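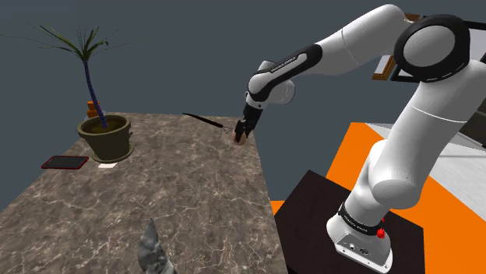

*The arm in simulation, fingers closed on a small tan object at the far end of the table.*

Planner teams should publish their failures along with their success rate. Last April we ran 200 simulated grasps through Tirkari, our motion planner, and 19 failed. The number said little. The logs said a lot: most failures came when a thin object lay next to the target and the perception step merged the two into one shape.

We spent weeks tuning the controller before anyone opened those logs. That was the wrong place to look. Jondoten, our replay tool, now saves every failed plan with the scene it was given. It costs disk space and slows the nightly run by nearly 20 minutes. I would pay that again.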